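ok so the Dradell went down again. third fault since December. thread bc I'm too annoyed to do this in one post

for anyone new, it's a floor unit, one arm, does the bucket and bin handling in the wash area at the Dukholm site. pick up, set upright, stack. supposed to be the easy job

this morning it grabs a bucket, lifts, and the wrist just lets go. no alarm. arm carries on to the stack like it's still holding somehting and sets down nothing, very gently

then it goes back for the next one. and the next. 9 cycles before the watchdog caught it – 9! – and threw a 1306

1306 in the Yagi manual is "grip state mismatch, see supervisor." I am the supervisor

what bugs me is the safety side. light curtain was fine, e-stop was fine, I hit it myself. but the arm thought it had a load so it was running the loaded speed profile. if it's ever wrong the OTHER way, thinks it's empty when it's carrying, it moves way faster than it should near people

so it's locked out. tag on, breaker off, key in my pocket. buckets are a hands job till further notice

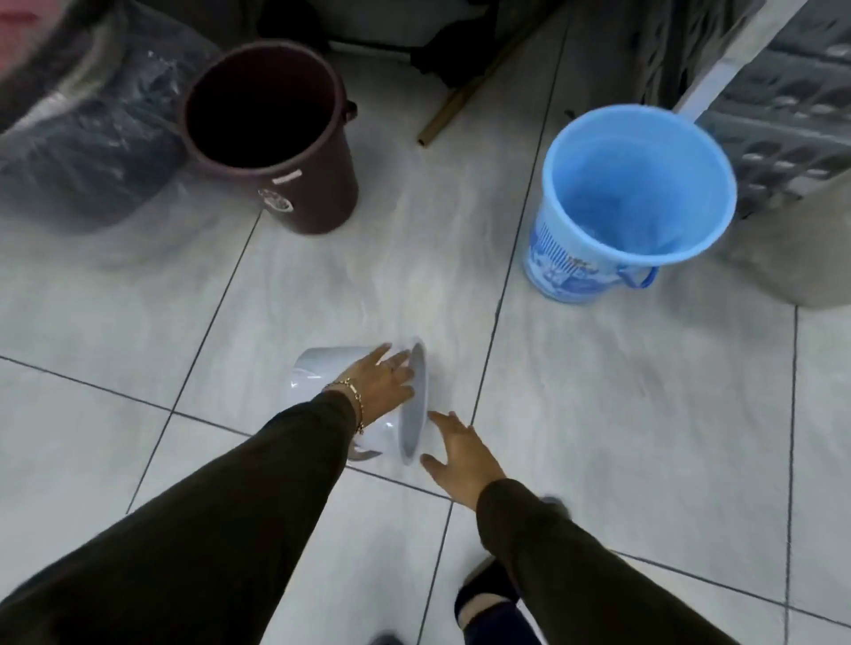 p. 17

a small white one on its side is exactly what the arm hates btw. shiny plastic, thin wire handle, round mouth facing off to one side. takes a person a second. the gripper comes at the rim from above and there's no rim there

doesn't explain the drop tho. the one it dropped was standing up

checked so far: air pressure ok, hose ok, finger pads worn but in spec. the pad sensor reads 11 with nothing in the grip. should read zero. so yeah it thinks it's holding a bucket all day long

Platow support says recalibrate and restart. no. did that last time and here we are. I want a new sensor and I want the log looked at by someone before it gets power

if you run the same wrist – go read your sensor with the fingers open. takes two minutes. reply with what you get

will update when the part shows up, they're saying "this week" whcih could mean anything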